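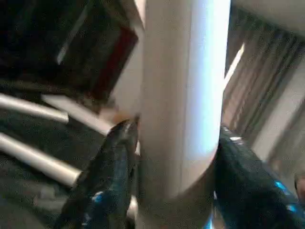
Perguntas frequentes sobre o Mugo

O que é o Mugo, afinal?
Uma camada de software que fica entre a política aprendida e os controladores dos dois braços. Recebe as imagens das câmeras de punho e da câmera superior, decide em que etapa da tarefa o sistema está e corta comandos que violem limites de força ou de espaço. Não é um planejador geral, embora o folheto antigo da Verholm desse essa impressão.

O Mugo monta móveis sozinho?
Não da forma como a pergunta costuma ser feita. Rosquear uma perna no assento de uma cadeira plástica é a nossa tarefa de referência, e uma tarefa de referência prova pouco fora dela. Quem pretende comprar um sistema por causa de um vídeo de montagem deveria pedir também as tentativas descartadas.

Quantas demonstrações são necessárias?
Treinamos a versão atual com 800 demonstrações teleoperadas. Com 135 a política já aproximava a peça do encaixe, mas errava o ângulo de entrada da rosca e insistia no erro. Passar de 800 para 1.000 não mudou nada que conseguíssemos medir, e desconfiamos de quem promete que mais dados resolvem.

Por que a câmera de punho, se já existe a de cima?
A de cima enxerga o conjunto e perde o contato. A de punho faz o contrário: com um objeto branco e liso entre os dedos, quase não há textura para estimar a rotação. O estimador de pose devolve um número mesmo assim, com ar de certeza. Por isso o Mugo ignora a estimativa de giro em peças cilíndricas e usa o torque das juntas.

O que acontece quando a rosca entra torta?
O monitor de contato compara o torque com o avanço axial. Se um sobe e o outro não, o braço recua meia volta e tenta de novo, no máximo 2 vezes. Depois disso para e chama o operador. Já nos pediram para aumentar o limite – não aumentamos, e a opção não aparece no arquivo de configuração.

Os dois braços são coordenados por um único planejador?
Enquanto ambos seguram o assento, sim: a cadeia é tratada como fechada e as velocidades são calculadas em conjunto. Quando um deles solta para buscar a perna, cada braço volta ao próprio planejador. A transição entre os dois modos é a parte mais frágil do código, e foi reescrita em setembro.

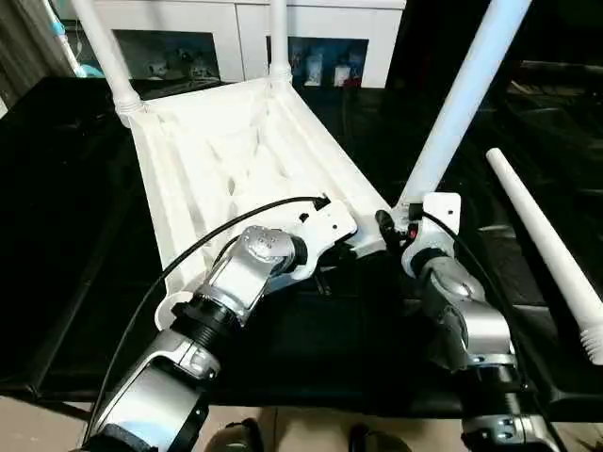
Muthu Naidu discorda dessa divisão. Para ele, alternar entre planejadores só esconde o problema, e um controle de impedância único, mantido do começo ao fim, evitaria o tranco no momento da troca. Pode ser. O ramo com essa proposta está no repositório da Trerenham, ainda sem testes de regressão.

Posso usar o simulador Punard para validar minha tarefa?
Para colisões e alcance, pode. Para roscas, não recomendamos. O atrito simulado é generoso e quase tudo encaixa.

Há suporte para outras garras?
Só garras paralelas, com o modelo geométrico fornecido por você. Confira as dimensões na peça real antes de carregar o arquivo.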